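I went to the open day at Tornoldale expecting to be annoyed. I don't much like being driven by other people, let alone by a van with its mind in a box under the seat, and the leaflet from Candano had the word "seamless" on it 3 times.

Well, I wasn't annoyed. I was bored, and I've come to think that's the best thing I can say about it! There were 15 of us, taken out in turns, and the van (they call it Gindon) pottered along the lake road at a speed my aunt would have complained about. Shewit Tefera, one of the engineers, sat up front with her hands in her lap and talked about cheese for most of the way.
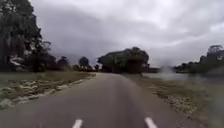

The lake road at Tornoldale, under heavy cloud.

What bothers me is the road they picked. It's lovely, grass on both sides and water to the right, but it isn't where I need a lift. I need one outside the chemist at school closing time, with a delivery lorry on the pavement and a dog off its lead. I asked about that and Shewit said town trials might start in December, if the council agrees. Fair enough - she didn't pretend it was ready.

So I'd say let them have their December, but let us watch. Run the open day again in the high street, on a wet afternoon, and print every time a person has to grab the wheel. Our last bus goes at 10 past six and plenty of us would put up with a slow, dull van after that. I'd just like to see it be dull somewhere difficult first.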